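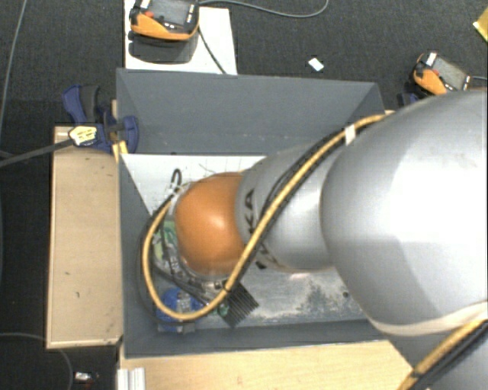

Skinby: gripper comparison recordings, bin cell

README, version 9
Last edited September 11, 2025

Skinby is a set of recordings from one industrial arm working over one bin, with different grippers and two ways of closing them. We started it to settle an argument over which finger shape to order more of, and it grew into something we think other people will enjoy poking at. Please do!

What you get

304 runs in total. Each run is one attempt at one object, from the moment the arm leaves its start pose to the moment it returns or is stopped. In 103 of them the object was dropped, missed or pushed into a corner, and we have kept every one. Those are the runs we learned most from, so don't filter them out before you've had a look.

Every run folder holds:
- video from the fixed camera
- joint positions and wrist force readings
- the gripper command and the measured opening
- notes.txt, typed by whoever was running the cell (spelling as found)

Grippers

Plitadel parallel, smooth pads. Quick and very repeatable. Loves boxes, hates anything round.

Plitadel parallel, ridged pads. Same body, different fingers. Much better on bottles and tubes, and it surprised all of us on cloth (see runs tagged "flannel", they are a joy to watch).

Fornport suction. Brilliant on flat lids. Hopeless on mesh, as you'd expect, but we ran mesh anyway so the force traces are there to compare.

Controllers

"Plain" closes at a fixed speed to a fixed width. "Soft" slows down on first contact and carries on until the force target is met. Khanyisile Ndlovu wrote soft, and the version in the repository is the one used for all runs. Édgar Cabrera has a faster one on a branch, which we hope to record with in October.

Things to know before you use it

The bin walls slope, so an object near the edge tends to slide back to the middle when nudged. Success rates near the walls look kinder than they would in a straight-sided box.

The bin floor is badly worn in places and smoother in others. We haven't repainted it. If your method depends on colour, check it on both sorts of surface.

The arm and its cables cover a good part of the bin in many runs. The camera never moves, so what's hidden stays hidden until the arm does. Koen Kuipers tried a wrist camera for 8 test runs; they are in extras/ and aren't part of the main count.

Force readings drift a little after a gripper change. Subtract the first second of each run and you'll be fine.

Getting started

Unpack the archive, run check.py to make sure nothing went missing, then open index.csv. The columns are gripper, controller, object, result and operator. Dorin Pop's plotting script draws opening against force for any run you give it, and it's a lovely way to lose an afternoon.

Questions and fixes

Open an issue, or write to Elżbieta Szczepańska at the Rampersad lab. Wrong labels are the most useful thing you can report: give the run number and what you think it should say.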